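27/07/2023

Perception, morning

Started on the slot pose estimator again. The Vollora build from last night had the extrinsics file pointing at the old hand-eye calibration, so the first seven insert attempts were all off by the same offset in y. Fixed the path, restarted the node, offset gone. I should have the launch script refuse to start if the calibration hash doesn't match the one in the config. Added to the list.

Re-ran the slot detector over the saved set of 293 wrist images. It still does worst where there's glare off the heat spreader. The edge finder picks up the processor retention frame and fits a long line through it, which then scores better than the real slot. Masking the socket region before the line fit helps. It's a hack and will break on any board with a different layout, but it will do until the learned detector is retrained.

The grasp side is in better shape. With the stick held level over the board, contacts down, the in-hand pose estimate has only two things to solve for: pitch, and where along its length the fingers have it. I let the planner treat the rest as fixed by the finger pads.
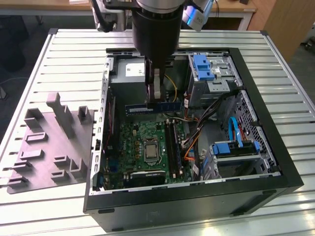
Control, afternoon

Moved on to the insertion controller. Current sequence is approach, touch, tilt search, push. The approach is plain position control and fine. Touch is where the time goes. The force threshold was set for the Tridelus test block, which is much stiffer than a real motherboard, and on the real board the flex soaks up the first part of the contact. The state machine sat in touch until it timed out.

Dropped the threshold and added a filter on the z force with a 40 ms window. Contact is now flagged sooner, with one false trigger while the arm was still slowing down. Gated the check on commanded velocity and didn't see it again this afternoon.

The tilt search is a spiral with a small roll added. I tried lowering the stiffness about the long axis of the stick so it could line itself up with the slot. Better, but if the stiffness goes too low the stick rotates in the fingers, and then the in-hand estimate is wrong for everything that follows. Left it at 25 percent of nominal. Needs a proper sweep.

Cable handling is still not in the planner. The collision model has the case walls, drive cage and power supply as boxes and nothing at all for the wiring. At the slots the finger links are close enough to the bundles that I want at least a keep-out volume on the left side of the board. The Clirkex plugin can build one from the depth cloud, but it fills in the gaps between wires and closes off the approach altogether. Drawing it by hand for now.

Also changed the wrist view overlay to show the estimated slot axis on top of the live feed. Much quicker than reading numbers off the terminal.

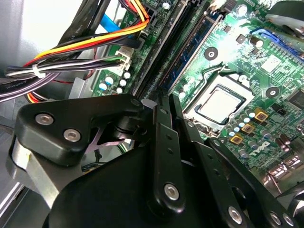

Doležal wrote back on the ticket while I was plotting the force logs. Don't tune the push phase yet, the gravity compensation in your branch still uses the old tool mass, so every z reading has a bias that changes with wrist angle. Merge the payload fix first, then repeat the threshold tests, and log raw and compensated force side by side so we can compare.

Fair point, and it probably explains the false trigger as well. Merged the fix, rebuilt, and ran out of day before repeating anything. The November milestone asks for the full insert with no operator input, so the bias has to be sorted before the sweep.

For tomorrow: threshold tests with raw and compensated logs, the hash check in the launch script, then the stiffness sweep if there's time. Check whether the keep-out volume survives a planner restart.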